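# Session 4 – Looking after handheld power tools

Notes by Divya Kandasamy, July 2020

Hi all! We ran over on chainsaws last time, so I'm squeezing battery tools and storage into one session. Bring the sign-out sheet from April if you still have it (I have spares).

**Before you pick anything up**

- Check the housing for cracks, then the trigger. It should spring back by itself.
- Battery out before you change a bit or a blade. Yes, every time, even for the little screwdrivers!
- Look at the bit. A rounded tip chews up screw heads, and then you're the one drilling them out.

At the Skaltmont depot they had 162 tools on the books and one shelf of chargers, all plugged into the same strip. Please don't copy that. Spread them out, keep them off carpet and away from the fuel cabinet, and write the purchase date on each battery with a paint pen.
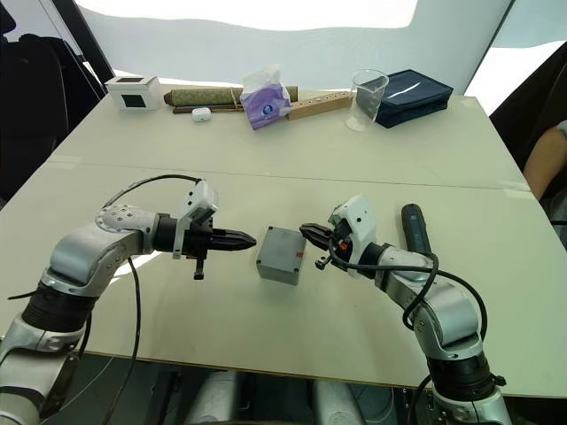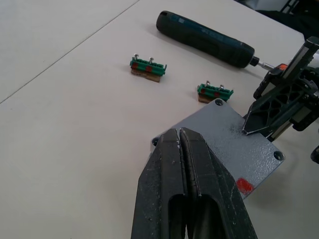

*Second picture: cordless screwdriver with a short bit in it, on a white tabletop.*

**Storage over the off season**

Batteries like a cool, dry shelf and a partial charge. I go for half and top up when I remember – the Hernora crew puts it on the calendar, and they're smarter than me. Gas tools are a whole other story, see the Session 3 sheet on draining tanks.

**The log**

One line per tool: ID number, date, who checked it, what was wrong. I use the Tyagi template but a paper notebook is fine. Anything with a damaged battery gets a red tag and goes outside to the metal bin, away from the building.

**For next time**

Pick 12 tools from your own shop and log them. Then read the Pritorero case (the one with the 700 dollar repair bill) and jot down where you'd have caught the problem. Drop your notes in Room 1116 or email me.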